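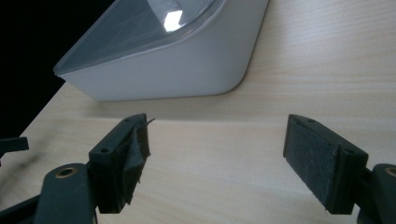 Photo: Bamercombe Kitchen Table

October 2, 2018

Keeping on top of tax paperwork at the kitchen table

I've done my own tax return for 7 years now and I still get that sinking feeling when the envelope with the window lands on the mat. I make candles and sell them at Bamercombe market (plus a few online), so it's a small return, but small returns still want receipts, and receipts in our house used to live in coat pockets, the fruit bowl and the door of the car.

These are the things that have worked for me. I'm no accountant, so if your affairs are at all complicated, do pay for an hour with one!

Empty your purse on the same day every week. Mine is Sunday, while the potatoes are on. Everything comes out, the bus tickets go in the bin and the proper receipts go in the pile.

Photograph till receipts straight away. The shiny paper sort fades to nothing, and it fades faster on a sunny windowsill — I lost a whole summer of wax and wick receipts that way. Put them face down on a dark tea towel and the phone picks out the print much better.

Write on the back what you bought. "Prasertsri, £3" meant something to me in April and nothing whatever by the time I sat down with it. It was ribbon, I think.

Keep one running total. I use a cheap exercise book with a page for each month, money in on the left and money out on the right. I did try a spreadsheet and kept forgetting which version I'd saved.

Move the tax money as you go. Every time a stall payment comes in I put a slice in a separate savings account and pretend it's gone. The first year I didn't do this and the bill was £1,129, which I had very much already spent (new boiler, school shoes, a weekend in Umska that I don't regret at all).

Set aside a proper sitting for the form. I give it 90 minutes with the radio off, then stop, even if I'm halfway down a page. You can save it and come back, and I make silly mistakes when I'm tired. Last time I put the same invoice in twice and only spotted it over breakfast.

If you can't pay, ring them. I put this off for weeks once and felt sick every time the post came. The woman on the phone was perfectly nice, and we set up instalments before my tea had gone cold. Have your reference number ready and write down the date of the call and what was agreed.

Don't throw the old years out too soon either. Check the official guidance for how long you need to hold on to them, as it's longer for the self-employed than most people expect. Mine go in big envelopes with the year on the front in thick marker, and they sit on top of the wardrobe next to the Pondau suitcase with the broken zip.

Next week I'll be back on limescale, as I've had a few messages about kettles.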